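Equipment planning meeting – sorting cell, second table
January 11, 2018
Minutes: Eusebio Cabello (typed up quick, corrections to me)

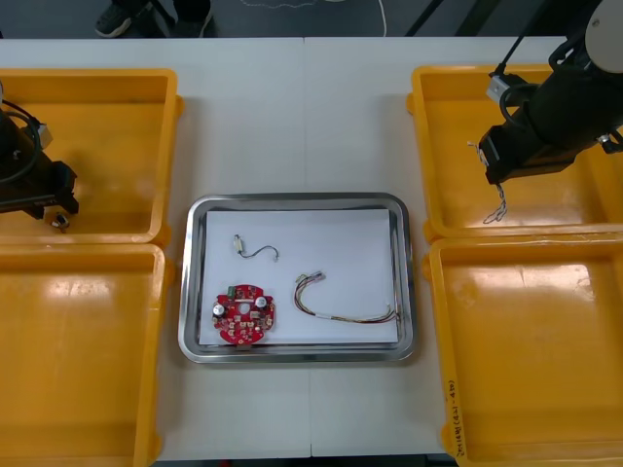
## 1. Last minutes

Accepted. One change – the Llorente quote was for grippers only, not grippers and mounts. Fixed in the file.

## 2. Where we are with the current table

- Two arms, one tray in the middle, yellow bins either side. Layout stays. No one wants to go back to the long bench.
- Parts going through now: small boards, wire leads, harnesses. Boards are OK. Harnesses still slow, strands spread out and the fingers get one or two of them instead of the bundle.
- Thin stuff that dangles is the other problem. Swings on the way to the bin. Slower move helps, costs time.
- White paper in the tray – keep it. The steel rim throws reflections and the bare floor of the tray would be worse. Ask if a matte liner exists in that size, cheaper than changing paper all the time.
- Cable on the floor behind the table. Needs a cover strip before anybody trips. Add to the small orders list.

## 3. Second table – buy or wait

Long discussion. Short version:

- Jollelach can supply table and arms as one package. Good price, slow delivery. They want the deposit up front.
- Clavik will only quote arms. Table and mounts would be on us.
- Agreed we dont need a different arm, just the same reach as now. Both say they match it. Get that in writing.
- Eusebio for waiting until harness picking is better, otherwise we pay twice for the same problem. Others said delivery is slow anyway so order now and fix picking meanwhile.
- Decision: order in February if the written reach figures are in. If not, it goes to the next round.

## 4. Grippers

- Llorente finger sets, 251 a set. We asked for a price on 6 sets, still no discount offered. Try again.
- Narrower tips wanted for connectors. Current ones will hold a small part but the placing is fussy.
- Spare brackets – order with the fingers, same shipment.
- Cable loops on top of the grippers: are they long enough for the far bins on a wider table? Nobody had measured. Check before the order goes out, not after.

## 5. Bins and small orders

- More yellow bins, same size as now. Grorov has them in packs, around 100 for the lot incl. shipping.
- The glossy inside gives some glare under the lights. Ask Grorov for a dull finish, take the normal ones if it's extra.
- Labels: handwritten marker on the bin rim is hard to read. Printed labels from now on, both tables. Same place on every bin.
- Floor cable cover, matte liner (see 2).

## 6. Budget

- 657 left in the small equipment line. Bins and cable cover come out of that, plus two finger sets if they fit. Rest of the fingers go on the table order.
- Deposit for Jollelach can't come from this line. Needs its own request, form is on the shared drive.
- No money set aside for repairs this year. Raised again, put on the next agenda agian.

## 7. To do

- Written reach figures, Jollelach and Clavik – Eusebio
- Chase Llorente on the price for 6
- Measure cable slack, both arms
- Grorov order incl. question on finish
- Deposit request, draft before February

Next meeting: same room, after the quotes are in.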